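Vaporizador Plimanum Hasto: dois meses no bolso

Comprei o Hasto em novembro, depois de o meu vaporizador antigo ter começado a desligar-se sozinho a meio das sessões. Queria uma coisa para ervas secas (camomila, hortelã, lavanda, um bocadinho de eucalipto quando estou constipada) que aquecesse depressa e coubesse no bolso do casaco sem parecer que ando com um comando de televisão. Andei semanas entre este e o Trinton, e acabei por ir para o Plimanum por causa da câmara de cerâmica. Custou-me 64 euros em promoção, com portes incluídos.

O que vem na caixa

O aparelho, duas boquilhas, um cabo USB-C curtinho, uma escova, três redes de substituição e um manual em seis línguas. O português do manual é daqueles traduzidos à pressa, mas percebe-se. Faltou-me uma bolsinha para o guardar! Acabei por usar um saco velho dos óculos de sol, que serve perfeitamente.

Aquecimento e sabor

Gostei mesmo muito desta parte. Ligo com cinco cliques no botão, escolho a temperatura e em menos de um minuto vibra para avisar que está pronto. A regulação vai de grau em grau, e para quem usa plantas delicadas isso faz diferença – a lavanda, por exemplo, fica com um travo a sabão se a deixo subir demais, e agora consigo parar mesmo antes disso. As primeiras quatro ou cinco inalações são limpas e perfumadas. Depois o sabor vai caindo, como em todos os que já tive, e ao fim de uma carga sabe a pipoca torrada.

Uma dica: moam a erva nem muito fina nem muito grossa e não calquem. Na primeira semana enchi aquilo até acima e quase precisei de um compressor para puxar o ar.

Bateria

A marca promete 50 minutos de uso contínuo e eu acho que anda lá perto, mas nunca fiz as sessões todas de seguida para confirmar. Para mim dá para dois dias, carregando à noite. Carrega-se bem com o carregador do telemóvel e pode usar-se ligado à corrente, coisa que o Trinton que experimentei na loja não deixava fazer. Só não percebo porque é que o indicador tem três luzinhas e passa de duas para nada quase sem aviso.

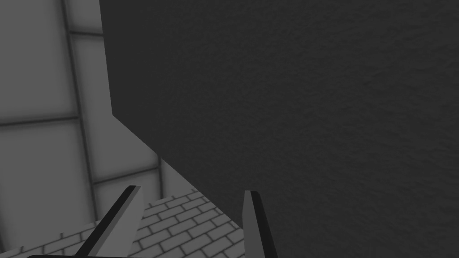

Limpeza

Escova depois de cada uso, com a câmara ainda morna, e álcool isopropílico na boquilha uma vez por semana. A boquilha desmonta-se em duas peças e a rede sai com a ponta de um palito. A borracha que veda a câmara é que me irrita – salta quando se limpa com mais força, e já andei de gatas à procura dela na cozinha. Encomendei um conjunto de borrachas da Nseir e encaixam melhor do que as de origem.

O que eu mudava

Punha um botão menos sensível, porque já o liguei sem querer dentro da mala (desliga-se sozinho passado um bocado, vá lá). O ecrã também se vê mal ao sol e a tampa magnética podia ter mais força. E gostava que houvesse outra cor além deste cinzento, que apanha dedadas por todo o lado.

Compra-se?

Por este preço, eu comprava outra vez. Para quem usa à noite, em casa, e de vez em quando num passeio, chega e sobra. Quem partilha com mais gente vai achar a câmara pequena e, nesse caso, talvez valha a pena esperar pelo modelo grande. Dou-lhe quatro estrelas em cinco, e a quinta fica guardada para quando resolverem a borracha.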